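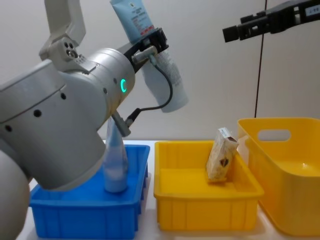 Brimdale Community Board > Home and Garden > Around the House

Cracked hands every winter, what are you all using?

Started by potting_shed_pam, 1/14/23

potting_shed_pam
Posts: 1007

Well, my hands have gone again. Every year I tell myself I'll start with the cream in the fall before the furnace comes on, and every year I get to the middle of January with knuckles like an old saddle and a split down the side of my thumb that catches on every sweater I own. I'm 66 this year and I don't remember it being this bad when I was younger, though my mother's hands were just the same and she used to sit with hers in a bowl of warm oatmeal water while the radio was on.

I do a lot of dishes by hand (we had a dishwasher, it died, we never got round to another one) and I've got seedlings started under the lights downstairs, so I'm in and out of potting mix most days as well. Peat is terrible for it. It just sucks everything out of your skin.

At the moment I'm alternating between the stuff in a tub from the drugstore and a tube of something my daughter-in-law gave me at Christmas, which smells of figs and does nothing at all, bless her. So I'm asking all of you lovely people what works. Creams, gloves, old wives' tales, I'm open to anything short of moving to Arizona!

tobermory_lad
Posts: 212

Pam, you have my sympathy. I fished for years and then drove a plow for the township, and my hands have never forgiven me for either one. What finally helped was the thickest, plainest ointment I could find, put on at bedtime with a pair of cotton gloves over the top. My wife laughed at me for the first week and then went and bought herself a pair.

You want the cheap cotton ones, the sort people wear to handle photographs. Wash them by themselves because the grease does get into everything else, as I found out with a good flannel shirt.

marigold_and_co
Posts: 640

Cotton gloves, yes, yes, yes. I've been preaching this for years! But I'll disagree with my neighbour to the north about the ointment. I find plain petroleum jelly by itself just sits there. If my skin's dry when it goes on, it's dry underneath when I wake up, only now it's dry and slippery. I rinse my hands, pat them so they're still a bit damp, put a proper cream on, wait until the kettle has boiled, and THEN the jelly. Two layers. It makes all the difference in the world to me.

For cream I like the Clonano unscented one, in the tube and never the tub. I don't like a tub. You're in and out of it with your fingers and before you know it there's dog hair in there.

tobermory_lad
Posts: 212

There is nothing wrong with a tub if you keep the dog out of it, Marigold. You pay nearly the same for a tube and get a third of the cream, and then you can't get the last of it out.

marigold_and_co
Posts: 640

Cut the end off with scissors! There's a good week left in there when you think it's finished. I fold the cut end over and hold it with a clothes peg. My late aunt did that with toothpaste as well, right through the war and for about forty years after it, and she'd have had something to say to anybody who threw one out early.

stavros_golob
Posts: 88

Hello everyone, Stavros Golob here. I normally only post in the woodworking section but my wife pointed me to this one. I have a small shop behind the house and between the sawdust and the mineral spirits I used to bleed on my projects every February, which doesn't do maple any favours.

Two things from me. First, look at your soap before you look at your cream. I was using the gritty orange hand cleaner five or six times a day because it was sitting there beside the sink. Now I use a little cooking oil to work the finish off, wipe with a rag, and then one wash with a mild bar. That alone cleared up most of it.

Second, for the deep splits, the ones that won't close because you bend your thumb four hundred times a day, I put on a bit of cream at night and then paper tape right over the crack. Just the white paper tape from the first aid aisle. It keeps the edges from being pulled open and it peels off easily in the morning. A nurse at the walk-in told me that one. She also told me not to use the super glue out of the shop drawer, so I suppose I had that coming.

potting_shed_pam
Posts: 1007

Stavros, welcome over to our side of the board! We don't bite. I'm going to try the tape tonight, I've got a roll somewhere from when Don had his knee done. And I've just been and looked at my dish soap and it's the extra-strength degreasing kind, so perhaps I've been stripping myself like a roasting pan three times a day.

Marigold, I cut the end off the fig one just to see and there was plenty left in it. I wish there hadn't been.

quiltingbythelake
Posts: 351

Oh, I feel this one. Dry fingertips and quilting cotton are a miserable combination, every stitch snags, and then with silk thread I could cry. But I can't have anything greasy on my hands when I'm at the frame either, because it marks the fabric, so I'm in a bit of a different boat from the rest of you.

What I do is a light lotion in the daytime, the kind that sinks in before you've finished rubbing it, and I keep it by the phone so that whenever I'm on a call I put some on. My sister can talk, so I get a good soak in. Then the heavy stuff goes on at night. I get mine from Szczepańska on the corner by the post office. It's a beeswax and sunflower balm in a little tin and it smells faintly of honey. It isn't cheap, but a tin does me four months, and she'll let you try it on the back of your hand before you buy.

rowdy_hens
Posts: 29

Not to be the grump, but I'd go carefully with the natural balms. I had a lovely lavender one from a craft fair and came up in red itchy bumps to the wrists. It took me ages to work out what it was because it was herbal and I thought it must be good for me. The doctor had me stop everything with scent in it and go back to the dullest cream in the store, and it settled down after that.

I keep hens so I'm washing my hands from dawn to dusk and I can't cut back on that part.

quiltingbythelake
Posts: 351

That's fair, rowdy_hens, and I'm sorry you went through that. The one I use hasn't got lavender or any of the oils in it, I did ask, but I know beeswax bothers some people too. Everybody's skin is different. My husband can wash in dish soap and go out with no mitts on and his hands are like a baby's. I try not to hold it against him.

fourth_line_farm
Posts: 477

Gloves gloves gloves. I don't know why we all talk about cream and leave out the gloves. Pam, get yourself a pair of rubber dish gloves with a cotton lining and hang them right on the tap so you have to move them to turn the water on. For the seedlings I'd use the thin nitrile ones, with a fresh pair when they get sweaty inside, as sweaty gloves are nearly as bad as no gloves.

And get a humidifier in the bedroom. Ours is a Ganovent, nothing fancy, and it's been chugging away on the dresser since before Christmas. The air in this house used to be so dry you'd get a shock off the cat. My nose is better, the piano's happier, and my hands are about half as bad as last year's.

tobermory_lad
Posts: 212

I'll argue with you on the humidifier. We ran one for a winter and had water pouring down the inside of the windows every morning and black spots on the sills by March. In an old house with old windows I wouldn't do it again. A pot of water on the woodstove is as far as I'll go.

fourth_line_farm
Posts: 477

Then it was turned up too high! You want a little gauge to go with it, they sell them at the hardware store, and you turn the thing down when it gets bitter out. You also have to clean the tank, and I mean every week, with vinegar. I will grant you that plenty of people don't, and then it's a swamp with a plug on it.

tobermory_lad
Posts: 212

It was my brother-in-law's and I don't believe it had ever been cleaned. I'll give you that one.

marigold_and_co
Posts: 640

Mark the calendar, he gave somebody one.

Pam, one more from me and then I'll hush. Lukewarm water. I love a scalding sink of dishes as much as the next person, and so does Don by the sound of it, but hot water takes the oil right off you. The same goes for long baths, which I have not given up and don't intend to.

rowdy_hens
Posts: 29

One more from me too, and it's only this: if it's weeping or hot or it's gone yellow around the edges, please go and have somebody look at it. I left one on my finger too long and ended up on antibiotics. Also if it never gets better in summer it may be eczema, and there are proper prescription creams for that, so it's worth asking.

potting_shed_pam
Posts: 1007

You are all so kind, thank you. Mine does clear up by June, so I think it's just the winter and my own bad habits. I've done the tape for three nights now and the thumb has closed up, Stavros, I could hug you! I did the damp hands and the two layers with Don's old church gloves on top, and he says it's like sleeping beside a very greasy butler.

The lined dish gloves are on the tap. I've forgotten them twice. I'm still thinking about the humidifier — our windows are the old wooden ones, so I may start with the gauge and see how dry it is in here first.

quiltingbythelake, is she open on Mondays, do you know? I'd like to try that tin on the back of my hand.

quiltingbythelake
Posts: 351

Closed Mondays, dear, but open the rest of the week until five. Park at the post office side, the other lot hasn't been plowed.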